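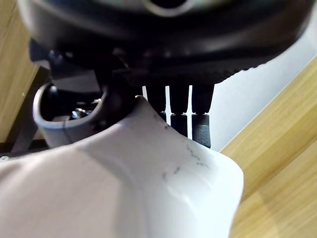
Plirero two-tier shoe rack, 78 cm

Low rack for a hallway, porch or bedroom. Two shelves of light wooden boards on a black metal frame. Sold flat-packed, with screws and an Allen key in the box.

Width: 78 cm
Depth: 30 cm
Shelves: 2
Boards: wood, light honey colour
Frame: metal, black
Use: indoors only

The grain shows on the boards and varies from one board to the next, so two racks bought together may not match exactly. Colour can also change a little in strong sunlight. We don't count either of these as a fault.

What fits on it

The top shelf is open above and takes boots as well as shoes. The lower shelf suits slippers, slides, trainers and flat shoes. Slides with thick soles take more room than ordinary slippers, so measure yours side by side before deciding how many pairs you want to keep on each shelf. Men's shoes over size 12 will stick out slightly at the front.

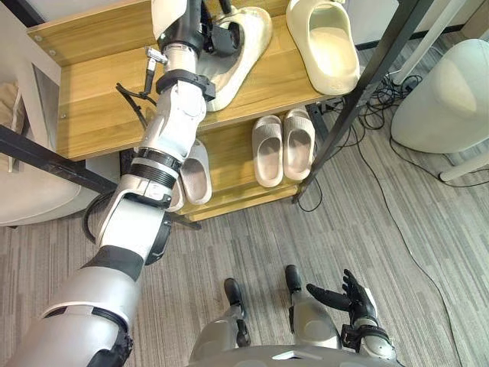
Cream slides on the top shelf, beige-pink slides on the lower one.

Putting it together

Allow half an hour. Lay the frame parts on a rug or a piece of card and join them loosely first. Fit the lower boards, then the top ones, and leave all the screws a turn short of tight. Stand the rack on a level floor, check that it doesn't rock, then tighten everything. Don't use a power driver on the boards.

Check the screws again after the first month.

Cleaning

Wipe the boards with a damp cloth and dry them. Washing-up liquid in warm water is fine for marks. Avoid bleach, wire wool and furniture polish. Let wet shoes drain on a mat before they go on the rack, and brush grit off the boards now and then. The frame only needs dusting.
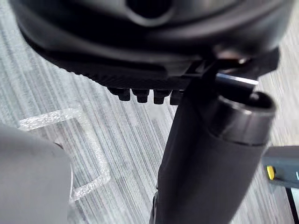
Close-up, smooth and ribbed black surfaces.

Delivery and returns

Racks are sent from our Multby warehouse, normally within 4 working days. Delivery is free on orders over £100. Unused racks can be returned within 30 days in the original box. If a part is missing or damaged, send us the number printed on the instruction sheet and we will post a replacement.

Also in this range

Kadlec hallway bench
Breltden coat rail, black
Plirero three-tier shoe rack (back in stock in February)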